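How Does a Street Get a New Crosswalk?

Last updated: Monday, January 29, 2024
7 shares

A crosswalk is a place marked on the road where people on foot can cross. Drivers have to stop for people who are using it. Someone has to decide where each one goes, and in Clolstead that job belongs to the streets office.

Most new crosswalks start with a request. Anyone can send one, and that includes kids. You write down the name of the street and the two corners closest to the spot. Then you say who needs to cross there – children going to school, for example, or people getting off a bus.

Next, a worker goes out to look at the street. Deok-su Yang does this in Clolstead. He stands on the sidewalk with a clicker and counts the people who cross and the cars that go by. On Jarnari Street he counted 604 cars in one morning.

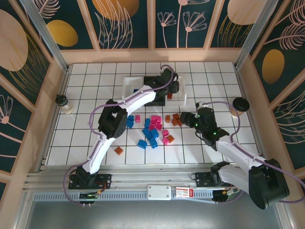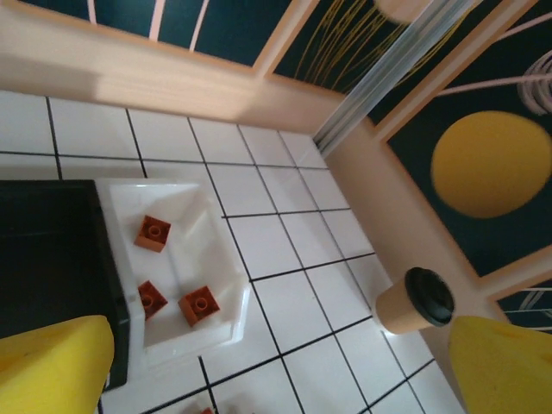
He also measures how far a driver can see. If a hill or a row of parked cars is in the way, a driver may not spot you in time. Sometimes the crosswalk has to be moved a little way down the block, or a parking space has to be taken out.

Another thing he checks is the distance to the next crosswalk. In Clolstead, two crosswalks on the same street are usually at least 300 feet apart. The one on Viver Avenue is 400 feet from its neighbor.

If the answer is yes, a crew closes one lane at a time and puts down the stripes. The paint has tiny glass beads in it. They bounce light from headlights back toward the driver, so the stripes show up at night. Paint doesn't stick well to a cold road, so a street that gets its yes in January has to wait for spring.

Busy streets may get a signal with a button too. Push it once and wait for the walking person to light up. Look both ways before you step off the curb, even when the sign says walk.

2 comments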